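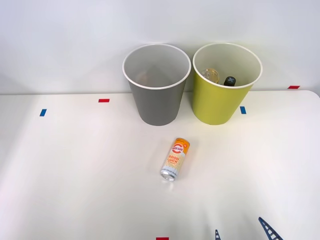 Grey and green cups with a GOOD LUCK can on the sorting table.

Casual Sorting and Packing Assistant
Stisto, Wandavetti site
Reference: 1683
Posted: 2022-06-21

Stisto collects small used household items, sorts them by type and sends them on for reuse or recycling. Most of what comes in is drink cans, bottles, jars, paper cups and odd bits of glass. We are looking for casual staff to work at the sorting tables.

The work

You will stand or sit at a table and go through items one at a time. Each item goes into a cup, tub or tray according to what it is made of and whether it can be used again. Glass is kept apart from metal, except in mixed sample cups, which are made up to a list. Bottles stay capped. Cans are checked for dents and leftover liquid before they are put away.

Other duties:
Setting out cups and trays at the start of a shift
Checking items against the day's list and noting anything missing
Wiping down the tables and putting down fresh marker tape when the old pieces lift
Packing finished trays into cartons and labelling them
Sweeping up at the end of the shift

Hours and pay

Shifts are six hours with a paid break. Most people do two or three shifts a week. Casual rates apply and are set out in the letter of offer. Rosters come out a fortnight ahead and you can swap shifts with your supervisor's okay.

What we ask for

You need to be 18 or over and have the right to work. You should be able to tell colours apart reliably, as the cups are colour coded. Cartons are kept light but there is some lifting and a fair bit of standing. Closed shoes are required. Gloves and aprons are supplied. No experience is needed and training is done on your first shift.

People who worked with us at the Vurby site in May do not need to repeat the training but should still apply.

How to apply

Send a short note with your name, phone number and the days you can work to Faizal Teoh, Site Supervisor, quoting reference 1683. A resume is welcome but not required. You can also leave your details at the front counter, Unit 6, 165 Tjoa Road.

Applications stay open until all places are filled. We will ring you either way.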